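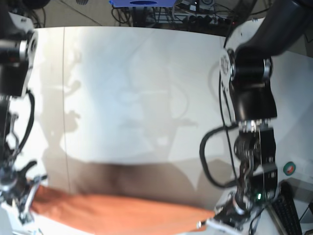
Reactive dyes and the orange problem: a talk with Nuanchan Rungrueang

Sep 1, 2019

Nuanchan Rungrueang has run the color laboratory at Badar, a contract dyehouse for cotton knits, for 19 years. Orange, she says, accounts for more rejected lots than any other shade the plant produces.

"Most oranges are mixtures," she explained. "You have a yellow and a red in the bath, and they do not go onto the fiber at the same speed. If the salt goes in too early, the red strikes first and the fabric is uneven before the alkali is even dosed."

Badar now adds salt in 3 portions and holds the bath at a constant temperature between them. The change was made in July, after a run of lots for the shirt label Clurnora failed the shade check.
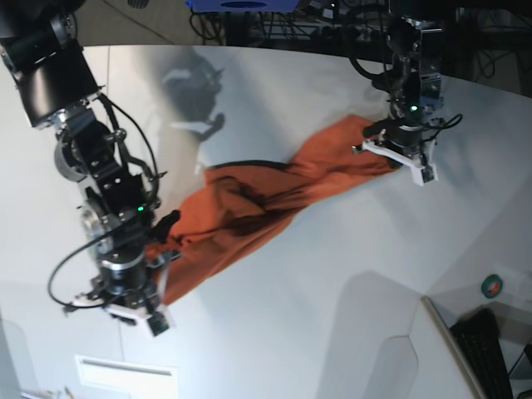
Cloth in orange. Creases deepen the apparent shade.

Rungrueang is strict about how samples are judged. A swatch must lie flat, in a light booth, beside the standard. "People approve color from a shirt in their hand," she said. "The folds go dark, the ridges go light, and they pick whichever one agrees with them."

Washing off takes longer than dyeing. Part of the reactive dye bonds with water instead of cotton, and whatever stays behind will bleed in the customer's laundry. The plant rinses cold, neutralizes, then soaps near the boil. Of 83 lots tested for wash fastness last year, 25 needed a second soaping.

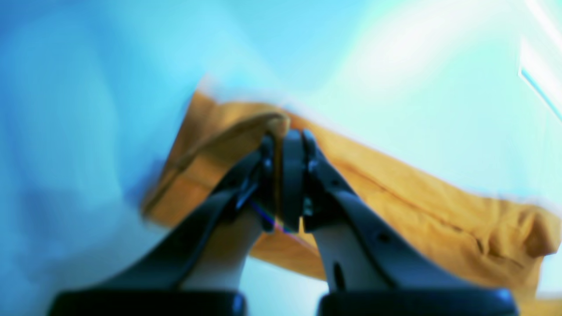 Surroundings also affect a visual assessment, and this is the part of the work buyers tend to skip. The eye adjusts to whatever lies next to the sample. An orange cloth on a pale blue surface, as here, will look warmer and stronger than the same cloth on neutral gray. Rungrueang permits gray only. She uses the Sekiguchi spectrophotometer for the final figure — but asks for a visual pass as well.

"The instrument reads one small area," she said. "It will not tell you that the two edges differ."

On trim she was brief. Polyester labels and thread do not take a reactive dye, so garments dyed after sewing can come out with pale stitching. Brerkurus, which supplies her thread, offers a cotton version at a higher price.
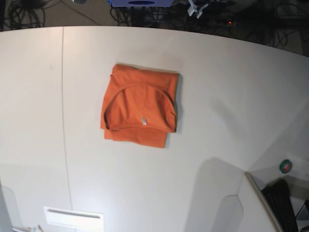 Orange knit T-shirt, folded, with a small white label at the collar.

Asked what she would change in the trade, Rungrueang named the purchase order. "Write down the light source," she said. "Daylight, store light, whichever you want. Then we can match it."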